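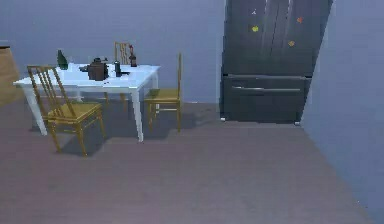
White table, spindle-back chairs. Thinking about family dinners tonight.

1/ June 29, 2021. My aunt called this morning to ask for my grandmother's lentil soup, and I've been sitting here ever since trying to write it down for her. It is so much harder than I thought it would be! Settle in, this may take me a few posts.

2/ My grandmother never measured anything. She cooked for whoever came through the door, and in our family that could mean 13 people on a plain old night in February, with the little ones eating on the stairs and my uncle standing at the stove with his bowl (he claimed he liked it there).

3/ So when I ask "how much cumin," all I have is the memory of her hand. My cousin Issa Hakim swears it was a small handful. Issa has very large hands, bless him, and his soup tastes like it.

4/ What I do know: two cups of red lentils, rinsed until you're tired of rinsing. One onion cooked slowly in olive oil, much longer than you'd think, until it's brown and sweet and the whole house smells of it. Then a carrot, chopped small, and a spoonful of rice to thicken it.

5/ Water to cover by a couple of inches, and let it go gently for half an hour or so. Cumin and salt near the end. Lemon at the table, always, and everybody squeezes their own. She felt strongly about that lemon. 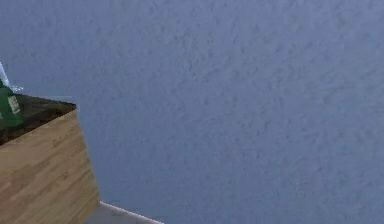

6/ On the bread question

Half my family tears up toasted pita and puts it in the bowl first, and the other half wants it on top so it stays crisp. I was raised on the bottom side and married into the top side, and we've managed 16 years of peace, mostly by toasting extra.

7/ Elie Nasrallah, who lived next door to us in Ostham when I was small, used to add a big spoonful of yogurt. My grandmother would pass him the bowl without a word and then talk about it for a week.

8/ Anyway, I've mailed my aunt the recipe with "cumin, to taste" on it, and she has already called back to say that is no help at all. If your family makes a version of this, please tell me how much you put in. I'm making another pot tomorrow and I'd love to try yours.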